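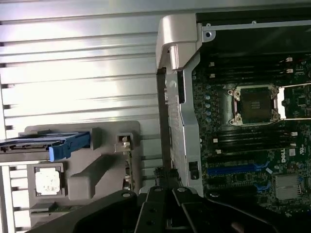 *Panel metálico acanalado y, a la derecha, una placa base de color verde oscuro.*

**Danska presenta su informe sobre las familias sin registro de nacimiento en la región de Trollano**

2 de septiembre de 2020

La asociación Danska ha hecho público hoy el informe *Nacer sin constar*, un trabajo largo y paciente sobre las familias de la minoría religiosa del valle de Igwe a las que, según sus autoras, se les viene negando la inscripción de sus hijos en el registro civil. El documento reúne 1091 testimonios, recogidos a lo largo de dos años en cuatro distritos de la región de Trollano, y se ha entregado ya a la defensoría regional y a la comisión parlamentaria de asuntos civiles, que tendrá que decidir si lo incluye en su próximo orden del día.

El problema viene de lejos, y quienes siguen estas páginas desde hace tiempo recordarán que en marzo ya dimos noticia de las primeras reclamaciones. Para inscribir a un recién nacido en Trollano se pide a los padres el certificado de matrimonio, y las oficinas de varios distritos no aceptan los que expiden las comunidades del valle, aunque la ley los reconoce desde la última reforma. Así que los padres van a la ventanilla, les dicen que falta un papel, vuelven con él, les dicen que ese no sirve - y muchos, que han perdido ya un par de jornales en el viaje, terminan por dejarlo.

Lo que sucede después se nota poco al principio. Un niño sin inscribir puede acudir a la escuela primaria si la maestra lo admite, y casi todas lo admiten, pero no puede presentarse a los exámenes que dan paso a la secundaria. Tampoco figura en la cartilla sanitaria de sus padres, no hereda la casa ni el campo y, cuando llega a la edad adulta, no vota. El informe dedica su capítulo más extenso a las chicas, que sin un documento que acredite su edad quedan mucho más desprotegidas frente a los matrimonios tempranos y frente a los intermediarios que ofrecen trabajo doméstico en la capital.

«Hemos hablado con madres que guardan el papelito de la partera doblado dentro de un libro de oraciones, como quien guarda una escritura», contó Garba Akpan, coordinador del estudio, durante la presentación en la casa parroquial de Olton. «Lo enseñan con muchísimo cuidado, y luego preguntan si con eso basta. Tener que decirles que todavía no ha sido para el equipo la parte más dura del trabajo».

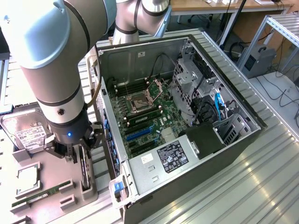 ¿Qué pide el informe a las autoridades de Trollano?

Pide que los registros acepten los certificados de matrimonio de las comunidades del valle, tal como manda la ley, y que se abra un plazo extraordinario y gratuito para inscribir a los menores que hoy no constan.

La segunda petición es la que más conversación ha dado en la sala, y con razón. Una inscripción fuera de plazo exige hoy pasar por el juzgado, presentar testigos y pagar unas tasas que para una familia que vive de la huerta son sencillamente inalcanzables. Danska propone que baste con la declaración de la partera o del dirigente de la comunidad, acompañada de la firma de un vecino, y que los funcionarios se desplacen a las aldeas más apartadas durante la temporada seca, cuando los caminos están en condiciones.

Hubo también sitio para quienes han pasado por todo esto en primera persona. Binta Uzor, vecina de Olton y madre de una niña en edad escolar, explicó con mucha serenidad las veces que había hecho el viaje hasta la oficina del distrito. «A mi hija la conoce todo el pueblo, la conoce el médico, la conoce la maestra», dijo, «y yo quiero que la conozca también el Estado, que para eso ha nacido aquí». La sala la aplaudió un buen rato, y ella, que por lo visto no lo esperaba, volvió a su asiento bastante colorada.
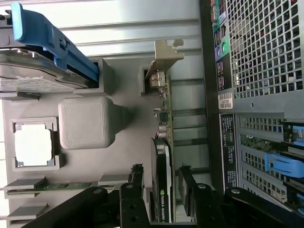
*Una tarjeta gráfica NVIDIA Quadro en el interior de una estación de trabajo.*

La dirección regional de registros, consultada por esta redacción, contesta en una nota breve que no existe instrucción alguna que discrimine a ningún ciudadano por su credo y que los rechazos se deben a «defectos de forma en la documentación aportada». Añade que estudiará el informe con interés. Las autoras ya se esperaban esa respuesta, y en un anexo reproducen, con los nombres tapados, varias resoluciones en las que un mismo certificado se da por bueno en un distrito y se rechaza en el de al lado.

Conviene decir también, porque es justo, que el informe tiene palabras de agradecimiento para unos cuantos funcionarios que han tramitado inscripciones por su cuenta y riesgo - sin ellos, dice el texto, habría bastantes más niños en la lista.

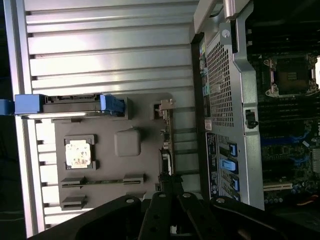 *Panel metálico desmontado, con una bandeja gris oscuro y un cierre de asa azul.*

El informe completo puede pedirse en la sede de Danska en Olton, en horario de mañana, y está prevista una versión resumida en la lengua del valle. Las familias que se encuentren en esta situación y quieran orientación pueden acercarse a la misma dirección, donde se las atenderá sin cita y sin coste. Se ruega llevar cualquier papel que se tenga a mano, por viejo o arrugado que esté, incluidas las notas de la partera.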